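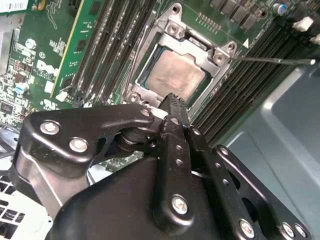
Workshop and Storeroom Inspection: Skovusbridge Repair Rooms

Site: Urell Computer Repairs, Skovusbridge
Period: October
Inspected by: Leena Ikonen
Accompanied by: Trí Dương
Items checked: 27
Key: OK = no action. ACTION = fix by the date agreed with the workshop lead. N/A = does not apply at this site.

1. Entry, exits and walkways

1.1 Front door opens fully and is not blocked. OK
1.2 Rear exit clear on both sides. ACTION
Comment: Flattened cartons were leaning against the outside wall and one had slid across the door. Moved during the inspection. Cartons are to go straight to the recycling cage.
1.3 Exit signs lit. OK
1.4 Floor coverings flat, no lifted edges. ACTION
Comment: The mat at the service counter curls at the corner nearest the till. Replace it. Tape has been tried and does not hold.
1.5 Walkway between benches at least 110 cm wide. OK
Comment: Measured at the narrowest point, 116 cm with the stools pushed in. Stools left out bring it under the limit, so push them in.

2. Fire

2.1 Extinguishers mounted, tagged and in service. OK
2.2 Extinguisher type suits electrical fires. OK
2.3 Fire blanket in lunch room. OK
2.4 Lithium battery bin in place, lid closed, away from the heater. ACTION
Comment: The bin is the right kind but was sitting next to the gas bottle cupboard. Swollen phone and laptop batteries go in the sand bucket outside, not in this bin. Trí will put a label on both.
2.5 Evacuation plan displayed and current. ACTION
Comment: The plan still shows the wall that was taken out when the storeroom was enlarged. Redraw.

3. Electrical

3.1 Portable appliances tested and tagged. ACTION
Comment: Two tags out of date, on the hot air station and the lunch room kettle. Kettle unplugged and put away until tested.
3.2 Power boards not piggybacked. OK
3.3 Safety switches tested with the push button. OK
Comment: All tripped and reset. The label for the storeroom circuit has faded and needs rewriting.
3.4 Leads off the floor. OK
3.5 Anti-static mats and wrist straps earthed. OK
3.6 Equipment unplugged before covers come off. OK
Comment: Asked both technicians to talk me through it. Same answer from each.

4. Benches and chemicals

4.1 Safety data sheets on hand for every product in use. ACTION
Comment: No sheet for the Gelon contact cleaner. Print one and put it in the green folder.
4.2 Isopropyl alcohol in labelled bottles, bulk supply in the flammables cabinet. OK
4.3 Wipes and rags used with solvent go in the lidded metal bin. OK
4.4 Fume extractor running when soldering. ACTION
Comment: Runs, but the filter is grey right through. Spare is on the top shelf.
4.5 Gloves and safety glasses within reach of each bench. OK
4.6 Hand basin has soap and paper towel. OK

5. Storeroom and lifting

5.1 Shelving fixed to the wall. OK
5.2 Heavy items between knee and shoulder height. ACTION
Comment: Old laser printers are on the top row. Bring them down with two people.
5.3 Step ladder in good condition. OK
5.4 Trolley tyres and brakes. OK
5.5 Scrap collected before the cage is full. OK
Comment: Hồ Metals has taken 3,792 kg from this site so far this year. Keep the dockets in the office file.

First aid kit (not numbered, checked on the way out)
Saline and small dressings need restocking. Burn gel in date.

Follow-up
Items 1.2 and 3.1 need to be looked at first. Leena will come back at 9.30 am once Trí has sent through the new evacuation plan. Please leave this sheet on the clipboard by the kettle shelf.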